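Lo que he aprendido haciendo el presupuesto de las pinzas

Llevo desde junio con la misma hoja de cálculo abierta y creo que ya puedo escribir algo útil sobre ella. Quien lea este blog desde hace tiempo sabe que en Kumholm somos pocos y que el dinero para equipos llega una vez al año. Quien no lo sepa, que se quede con esto: hay que pedir todo junto, con números, y después no se puede volver a pedir.

Perdonen si alguna frase suena un poco rígida. Escribo en español porque la mayoría de mis lectores vive en países donde se habla, y porque quiero practicarlo. Mi lengua es el noruego.

El proyecto se llama Fjeld y trata de enseñar a un brazo a recoger cosas de una mesa y guardarlas. Cosas de casa, blandas, de las que se arrugan. Para eso necesitamos muchas demostraciones hechas por personas con pinzas de mano, y esas demostraciones se graban en casas normales. El brazo viene después. Cuando empecé el presupuesto yo pensaba al revés: puse el brazo en la primera línea, con casi todo el dinero, y las pinzas en una línea pequeña, como accesorios. Agnes Rønning lo leyó y me escribió en el margen una sola pregunta: «¿Y con qué datos vas a mover el brazo?».

Tenía razón. Borré la hoja y empecé otra vez.

La primera decisión fue cuántas pinzas. Para trabajar con las dos manos hacen falta 2 por persona, eso es evidente. Menos evidente es que un par parado deja también parada a una persona que ya está contratada y que ha viajado hasta la casa. Milovan Berisha, que organiza las sesiones, quería 3 pares: uno para él, otro para la segunda persona y otro en la maleta. Yo quería ahorrar el tercero. Hicimos la cuenta de lo que cuesta una tarde perdida, con transporte y horas, y el tercer par se quedó en la lista.

La segunda decisión fue el tiempo. Nuestro plan decía 60 horas de grabación. Yo había dividido ese número por la duración de una tarde, muy contenta, sin pensar en lo que sucede entre una toma y la siguiente. Hay que volver a poner los paquetes en la mesa, cambiar el orden, comprobar el archivo, beber agua. Ahora cuento 15 minutos de preparación por cada bloque y los pago como trabajo, porque son trabajo. En la primera versión ese coste no existía en ninguna parte.

Para los objetos no hace falta mucho dinero, y aquí sí me equivoqué por exceso. Había pedido un juego de piezas de prueba, todas limpias y de medidas conocidas, a un precio que me da vergüenza repetir. Joris Vermeulen me convenció de usar lo que ya hay en una cocina o en un armario: envoltorios, sobres de comida, una bolsa de plástico, un botecito. Cuestan casi nada y son más difíciles de agarrar que cualquier cubo de laboratorio. Un paquete largo y estrecho, cogido de canto, obliga a pensar en la fuerza y en el ángulo al mismo tiempo. La bolsa arrugada es todavía peor, y por eso es buena.

Tampoco alquilamos un espacio. Se graba en la mesa de comer, con el mantel puesto, la nevera al lado y las cosas de la familia en su sitio. Quité del presupuesto el alquiler de la sala y puse en su lugar una compensación para quien nos deja la casa. Es una cantidad más pequeña y me parece más justa.

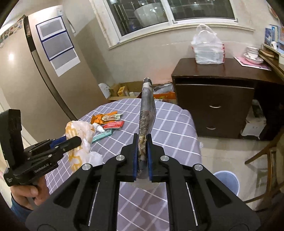
Las líneas que casi olvido

Dejo aquí las partidas que no estaban en mi primera versión, por si a alguien le sirven para la suya.

Repuestos de las almohadillas. Los dedos de una pinza llevan un material que toca el objeto y que se gasta antes que todo lo demás. Pregunten el precio del repuesto antes de comprar la pinza. Pregunten también si se cambia en casa o si hay que enviarla.

Almacenamiento. Los vídeos pesan mucho y hay que guardarlos dos veces, en dos lugares distintos. Helge Engebretsen insistió en que la segunda copia estuviera fuera del edificio. Yo protesté por el precio y después firmé.

Formación. Una persona nueva necesita practicar antes de que sus tomas valgan. Las primeras las miramos juntos y se descartan. También se pagan.

Aduana y transporte. Según el origen del equipo, esta cifra puede ser una sorpresa desagradable. Pedí a Merkham, que nos gestiona las compras, una oferta con todo incluido hasta nuestra puerta, y tardó más en llegar pero al menos era un número completo.

Revisión de los datos. Alguien tiene que mirar las grabaciones y decir cuáles sirven. Para eso usamos Kastoveo, el programa interno que escribió Joris, así que no hay licencia que pagar. Las horas de la persona que mira sí hay que pagarlas, y son muchas.

Y el brazo, ¿qué?

El brazo sigue en la hoja, pero ha bajado a la última línea y tiene una nota: comprar cuando haya datos suficientes para probarlo. Esto no le gusta a todo el mundo. Un brazo se puede enseñar a las visitas y un disco lleno de vídeos no. Wenche Forsberg, que decide sobre el dinero, me preguntó si no era arriesgado dejarlo para el final, porque los precios suben. Le contesté que sí, que puede subir, y que prefiero pagar un poco más por un brazo que vamos a usar. Todavía no sé si mi respuesta le pareció buena. Me pidió que añadiera una columna con el precio de hoy y otra con una subida prudente, y eso hice esta mañana.

Me falta decidir si pongo un cuarto par de pinzas como opción, marcado en otro color, o si lo dejo para el año próximo. Milovan dice que lo ponga. Agnes dice que una hoja con opciones parece una hoja sin terminar. Si alguien ha pasado por lo mismo con un grupo pequeño, le agradezco que me cuente en los comentarios cómo lo resolvió.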